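Lanov sets written rules for teleoperated packing work

22 December 2023

Lanov has published a set of working rules for people who operate two-armed robots by hand to pack and unpack consumer goods. The document runs to 34 pages and takes effect in March at the company's own sites. Contractors who supply operators to Lanov will have until the end of that month to show that their staff have been trained on it.

The rules deal with ordinary bench work: shoes, folded clothing, small cartons and bagged items handled by a pair of arms on a table. Lanov said it had been using three separate checklists, written by different teams, and that they disagreed on several points, including how far back an operator should sit and who may clear a jam. The new document replaces all three.

Grurnska, which runs training courses for robot operators, wrote most of the text. Hofstetter, a safety consultancy, reviewed the sections on stopping distances and cable routing. The two firms spent nine months on the work and went through 1,011 operator reports collected by Lanov and its contractors. Most of the reports described small problems such as a crushed lid, a dropped item or a cable caught on a wrist joint. A smaller number described an arm moving when the operator did not expect it to.

Shoe packing takes up the longest chapter.

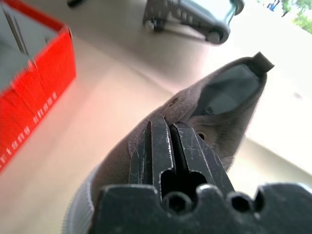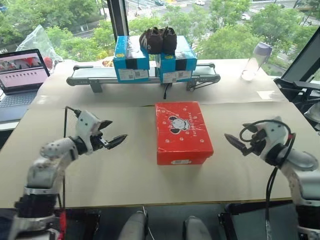
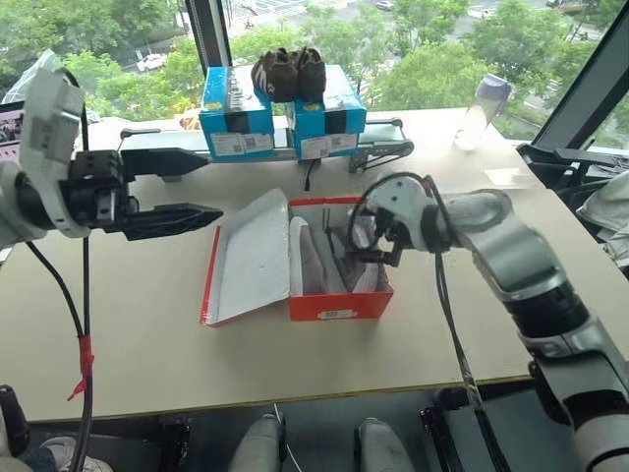 Soft goods get their own section on grip. Operators are told to close the fingers in steps and to stop as soon as the item lifts without slipping. Squeezing harder to be safe is listed as a fault, and repeated cases are to be noted in the shift log. Finger surfaces must be checked for burrs before each shift by running a cotton cloth over them. Fingers that snag the cloth are to be taken off and smoothed or replaced. Scratches alone are not a reason to replace a finger.

Boxes must be placed so that both arms can reach them without crossing. If an item has to pass from one arm to the other, one gripper holds still while the other moves. Lids are to be opened fully before a hand goes inside, and tissue paper is to be moved aside first when it hides the edge of the item. The text allows an operator to skip this last step only when the item is being put in.

Cables are covered in two pages. Any cable that travels with an arm must have enough slack for the full range of motion, but it may not hang where it can catch on the goods. Loops near the gripper are allowed if they clear the wrist at every angle. Supervisors must move each arm through its full range once a day with the bench clear and watch the cables while doing it.

Operators may work for no more than 30 minutes before a break under the new rules. The older checklists put the limit at an hour in one case and gave none in the other two. Grurnska said the shorter period came out of the reports, in which grip faults rose late in long sessions. The break can be spent on other tasks, including labeling and sorting, as long as the operator is away from the controls.

There are also rules for the people nearby. Reaching onto the bench while the arms are powered is not allowed, even when they are standing still. Anyone who needs to reset an item by hand must tell the operator, wait for a spoken answer and see the stop engaged. The operator may not restart until the other person has stepped back and said so. Both must use the same short phrases, which are printed on the last page of the document and meant to be posted at each station.

One point was left open. Lanov had wanted a fixed speed limit for the arms, the same at every bench. Hofstetter advised against it on the ground that reach and payload differ too much between stations. The published version asks each site to set its own limit, write it down and review it when the equipment changes. A common upper figure may be added in a later edition.

Flolov, a contractor that supplies operators to two Lanov sites, said it supports the shorter work periods but expects to need more staff to cover them. It has asked for the March deadline to be moved for sites with a single bench. Lanov said it is considering the request and will answer in writing.

Training under the new rules takes one day and ends with a practical test at the bench. Operators who worked under the old checklists have to take the test but may skip the classroom part. The full text is available to contractors on request, and Grurnska is accepting comments on it by mail and through its training offices.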